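Furnishing and Finishing a Rented Living Room

Preswood Home Notes > Rooms > Living room

These tips are for people who have moved into an apartment with white walls, beige carpet or plank flooring, and a lease that limits what can be done to either. Most of them cost little. The ones that cost more are marked at the start of the section.

Measure first

Draw the room on graph paper before buying anything. Mark the doors and which way they swing, the windows, the heat registers, the outlets, and the cable or phone jack. Write down the height of the window sills and the depth of any radiator cover. Measure the apartment door, the hallway outside it, and the elevator if there is one. A sofa that fits the room and won't go around the stair landing goes back to the store, usually with a restocking fee.

Keep the drawing on your phone. Also keep the size of the largest open wall and the distance from floor to ceiling, because those are the two you will be asked for in every shop.

Placing the sofa

Try the sofa away from the wall, even by a hand's width. In a long, narrow room, set it across the width and put a low bookcase or a bench behind it. The part of the room behind the bench can then be a desk area or a place to eat.

Leave enough of a walkway that an adult can carry a laundry hamper through without turning sideways. If the only route from the front door to the bedroom runs between the sofa and the TV, turn the whole arrangement a quarter turn and try again.

Masking tape on the floor works well for this. Tape out the sofa, the coffee table and any chairs at full size and live with the tape for a couple of evenings. Use painter's tape on finished wood.

Coffee tables and side tables

A coffee table should be close to the height of the sofa seat, or slightly lower. Round or oval tables are easier in tight rooms and with small children. If the room is very small, skip the coffee table and use a pair of nesting side tables.

Check the legs of anything secondhand by setting it on a hard, flat floor and pressing on each corner in turn. A slight rock can be fixed with a stick-on felt pad. A large one usually means a loose joint, which needs glue and a clamp overnight.

Rugs

(This is one of the expensive ones.)

The usual mistake is a rug that is too small. At the least, the front legs of the sofa and of every chair in the group should sit on it. If the rug you like doesn't come that large, lay a plain, flat-woven rug underneath and put the nicer one on top. Plain jute is the cheapest for the bottom layer. It sheds, so vacuum it without the beater bar.

Buy a pad and trim it 2 inches short of the rug on every side. Ask the landlord or the flooring maker before using a rubber pad on vinyl plank, as some rubbers stain it for good. Felt is the safer choice there. We have used the Nuchit felt pad in two apartments and it has stayed put under a sofa and shifted a little under a chair that gets dragged.

A new rug that has been rolled will have curled ends. Roll it the opposite way, leave it for a night, then lay it flat with books along the edge.

Curtains

Hang the rod higher than the top of the window and wider than the frame on each side, so the panels cover wall when they are open and leave the glass clear. In a room with ordinary ceilings, 96-inch panels hung near the top of the wall nearly always look better than shorter ones hung at the frame. Hem them so they just touch the floor. Iron-on hem tape is good enough and comes out again if you move.

If the lease doesn't allow holes, there are two choices. A tension rod inside the window frame will take light cotton or a sheer. For heavier panels, look for a bracket that hooks over the existing blind rail, and check the weight limit printed on the package against the weight of the curtains. Don't take down the landlord's blinds without labeling them and putting the screws in a bag taped to the headrail.

Light

One ceiling fixture isn't enough for a living room. Put a lamp at each end of the sofa, or a lamp at one end and a floor lamp in the opposite corner. Buy all the bulbs for the room at the same time and in the same color temperature. Warm white is easier on the eyes in the evening. A mix of warm and cool bulbs makes walls look dirty.

Plug-in wall lamps are useful over a reading chair where there is no space for a table. Run the cord straight down and cover it with a paintable channel. Plug the lamps into a switched outlet if the room has one. Many apartments do, and the tenant never finds out which one it is. Test with a lamp, top and bottom socket separately.
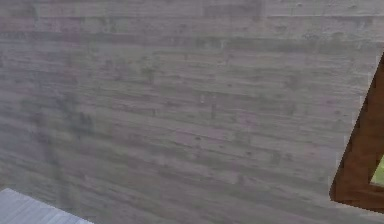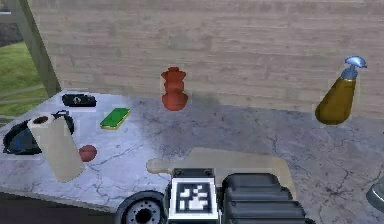 This page last changed: December

Walls without paint

Large pieces are easier to place than many small ones. A single framed textile or poster over the sofa should be well over half the sofa's width. Hang it lower than you first think, with the bottom edge 7 inches above the sofa back. In other spots, center it at eye level for a person of ordinary height.

For a group of frames, cut newspaper to the size of each one and tape the pieces up. Move the paper until it looks right and nail through it. Tear the paper off afterward.

Adhesive strips hold well on smooth, clean paint and poorly on orange-peel texture or on flat paint that chalks when you rub it. Wipe the spot with rubbing alcohol first and let it dry. When you take the strip off, pull the tab slowly straight down along the wall. Pulling it outward takes the paint with it.

Walls with paint

If the landlord agrees, get it in writing, with the color you may use and whether it has to go back to white. Ask for the name and sheen of the existing white at the same time. It will save a lot of guessing later.

Test colors on poster board and leave a bare border all the way around. Lean the board against each wall in turn and look at it in the morning and again after dark with the lamps on. The sample pots from Plindovow dry slightly darker than the card in the store, so judge by the board.

Only one wall? Choose the one you face as you come in, or the one behind the sofa. Stop the color at an inside corner.

Shelves and storage

Freestanding shelves need to be fixed to the wall if they are taller than a child. Most landlords will accept two small screw holes for this when told what they are for. Find the stud. Drywall anchors will do for a picture but not for a loaded bookcase.

The Hokik cube units are sold flat and go together with a hex key. Build them lying on their face on a blanket and have a second person help stand them up. Leave the back panel until the box is square: measure corner to corner both ways, and push on the longer diagonal until the two match.

Put heavy books at the bottom. Keep one shelf in each unit for closed boxes or bins, all of one color, for the things that need to be in the room and aren't nice to look at (chargers, game controllers, candles, the manual for the TV).

Our reader Wenceslao Tapia wrote to suggest a shallow picture ledge behind the front door for keys, mail and sunglasses. He made his 11 inches long from a leftover pine board. Check that the door still opens fully and doesn't hit it.

Cords

Screw or stick a power strip to the underside or back of the TV stand and plug everything into that, so only a single cord runs to the wall. Label both ends of each cord with a bit of tape. Bundle extra length with hook-and-loop ties. Don't run cords under a rug.

Plants

Look at how much direct sun the window gets before choosing. A snake plant or a pothos will put up with a dim corner. Stand every pot on a saucer, and the saucer on a cork mat if the floor is wood or carpet. Turn the pot a little each time you water.

Before you move out

Fill nail holes with lightweight spackle, pressed in with a putty knife and scraped level. Sand lightly when dry. Touch up with the original paint, dabbing it on with a bit of sponge where the wall was rolled, which leaves less of a mark than a brush.

Dents in carpet from furniture legs come up with an ice cube left to melt in the dent, then a fork to lift the pile. Wool carpet takes longer and may need doing again the next day.

Photograph each wall and floor before you hand over the keys, and keep the pictures until the deposit is back.

See also: Small bedrooms; Entryways and halls; Secondhand chairs, what to check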